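Sinau Household Laundry Diary: Data Card and Release Notes

Version 2 of the public files
Released September 1, 2022
Status: current

Contents
Summary
Files in this release
How the diaries were collected
Definitions
Variables
Coding and cleaning
Missing data
Known problems
Privacy and disclosure control
Permitted uses
Changes from version 1
Citation and contact

Summary

The Sinau Household Laundry Diary records how households in Jadesley and Wusport wash, dry and sort their clothing and household linen over a period of seven consecutive days. It was commissioned to support regional planning for residential water demand and has since been used in work on textile wear, detergent dosing and line drying in apartment buildings.

The release contains 2907 load records drawn from 1027 completed diaries. A diary is the unit of collection and a load is the unit of analysis in most published tables. Households that recorded no loads during their diary week are retained in the household file and should be included when computing rates per household.

The diary was completed on paper or through a web form, according to the preference of the household. Both modes used the same questions in the same order. No metering equipment was installed and no water or electricity readings are included.

Files in this release

households.csv – one row per completed diary, with dwelling type, tenure, number of residents by age band, washing machine type and access to outdoor drying space.

loads.csv – one row per load, linked to the household file by the field hh_id.

items.csv – one row per item category within a load, for those households that completed the optional sorting page.

codebook.txt – value labels for all three files.

diary_form.pdf – the paper form as issued to households, including the instruction sheet.

All text files are encoded in UTF-8 with comma separators and a single header row. Times are local. Dates have been removed and replaced with the day number of the diary, running from one to seven.

How the diaries were collected

Households were selected by address from the residential rating rolls of the two municipalities. Each selected address received a letter, followed by a diary pack. An adult member of the household was asked to act as diary keeper and to record every load, including hand washing and loads taken to a laundromat or to the home of a relative.

The diary keeper was asked to make each entry on the day of the wash. The form provides a column for entries made later from memory, and analysts are encouraged to test their results with and without these entries.

The optional sorting page asks how items were separated before washing: by colour, by fabric, by degree of soiling, by owner, or not at all. It also asks about the use of containers and wash aids, including baskets, hampers, mesh bags and nets. Participation in this section was lower in Wusport than in Jadesley, and the difference persists after adjustment for household size.

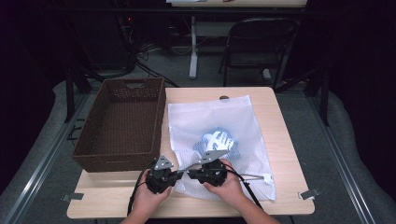

Should a bag with one item in it be entered as a separate load, a participant at the Wusport information session asked, given that it goes into the drum with everything else? The same participant remarked that the household washed most of its delicates by hand in the bathroom sink and would not otherwise have thought to write them down.

The answer adopted for the main collection was that a bag is never a load in its own right. Items washed inside a bag are recorded under the load in which the bag was placed, and the field bag_used is set to yes. Hand washing is recorded as a load with the machine field set to none. The instruction sheet was reworded accordingly before the second mailing, and diaries from the first mailing were checked against the revised rule.

Definitions

Load: a set of items washed together in one machine cycle or in one session of hand washing. A repeated cycle on the same items, such as a second rinse, forms part of the same load.

Rewash: a load in which the majority of items had been washed immediately beforehand and had not been worn or used in between. A rewash is entered as a new load with the rewash flag set.

Wash bag: any closed or closable mesh or net bag placed in the machine with items inside it. Pillowcases used for the same purpose are included.

Basket: any open rigid or semi-rigid container used to hold or carry laundry before or after washing. Material was not recorded.

Line drying: drying on any fixed or folding line, rack or airer, indoors or outdoors. The location is given in a separate field.

Delicates: items so described by the diary keeper. The form offered examples (hosiery, underwear, fine knitwear) but did not require that the care label be consulted. The category should be read as a household judgement about the item.

Variables

The load file has 19 variables. Those most often requested are described here, and the remainder are documented in the codebook.

load_id: identifier, unique within the release.

hh_id: household identifier, shared with households.csv.

day_no: day of the diary on which the wash began.

start_band: time of day in four bands (early morning, daytime, evening, overnight).

machine: front loader, top loader, twin tub, shared machine, laundromat, none.

fill: diary keeper's estimate of how full the drum was, in quarters.

temp: cold, warm or hot, as selected on the machine. Households with machines marked only in degrees were given a conversion card.

bag_used: yes, no, not stated.

dry_method: line, tumble dryer, combination, other.

dry_place: indoors, covered outdoor area, uncovered outdoor area, away from home.

recall: yes if the entry was made on a later day than the wash.

Coding and cleaning

Paper diaries were keyed twice by different operators, and discrepancies were resolved by reference to the scanned form. Web diaries were loaded directly. Free-text remarks were coded to a closed list and are not released in their original wording.

Entries were queried where the number of loads on a single day exceeded six or where the stated drying method was inconsistent with the equipment listed for the household. Queries were returned to the diary keeper by mail or telephone. Where no response was received the original entry was kept and the field edit_flag was set.

No imputation has been carried out. Weights are supplied in the household file under the name wt_hh and sum to the number of occupied private dwellings in the two municipalities. Users working at the load level should apply the weight of the parent household.
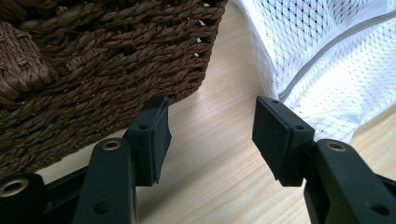 Textile Care Data Unit, Prendergast Institute for Household Research

Missing data

Item non-response is low for machine type, day and drying method. It is higher for temperature, particularly among households using shared machines, where the setting is often fixed by the building manager and not displayed. These cases are coded as not stated and should not be combined with cold.

The fill variable is missing for all laundromat loads in version 1. It has been recovered from the paper forms for version 2 wherever the diary keeper had written an answer in the margin.

The item file covers only those households that completed the sorting page. It carries no separate weight. Estimates from this file describe the responding households and should be labelled as such in any publication.

Known problems

Households in rural parts of the Wusport municipality that rely on tank water are under-represented. The sampling roll excluded dwellings without a street number.

The category other in dry_method contains two distinct practices, namely heated drying cupboards and garments returned to the wardrobe damp. The codes could not be separated reliably from the remarks supplied.

Some diary keepers appear to have treated tea towels and cleaning cloths as outside the scope of the diary. The instruction sheet did not mention them. Totals for kitchen linen are likely to be low, and the unit advises against using them as stand-alone estimates.

School holidays fell within the collection period in Jadesley only. The field hol_week identifies the affected diaries.

Privacy and disclosure control

Addresses, names and contact details were held separately from diary responses and were destroyed at the close of the query period. Household size is top-coded at seven residents. Dwelling type has been collapsed to four categories.

Any table released from these files must rest on at least 30 households in each published cell. Smaller cells are to be suppressed or combined. The rule applies equally to figures, maps and text.

Users must not attempt to identify a household or to link the files to any other source at the level of the individual address.

Permitted uses

The files may be used for research, teaching and public planning. Commercial users may obtain access on written application, stating the purpose of the work and the outputs intended. Derived files may be shared within a project team provided that this data card accompanies them.

The files are unsuitable for estimating the water consumption of particular machine models. Brand and model were not collected.

Changes from version 1

Recovered values added for fill, as described above.
Variable bag_used moved from the item file to the load file.
Label for machine code 4 corrected from communal to shared machine.
Weights recalculated following a revision to the Wusport dwelling count.
Duplicate load records removed from three web diaries.

A supplementary file on ironing and garment storage is in preparation and is expected in November. It will use the same household identifiers and may be joined to the present release without modification.

Citation and contact

Suggested citation: Prendergast Institute for Household Research, Textile Care Data Unit. Sinau Household Laundry Diary, public files, version 2.

Corrections to the data or to this card should be sent in writing to the Textile Care Data Unit, quoting the version number and, where relevant, the load_id of the record concerned. Confirmed corrections are listed in the change notes of the following version.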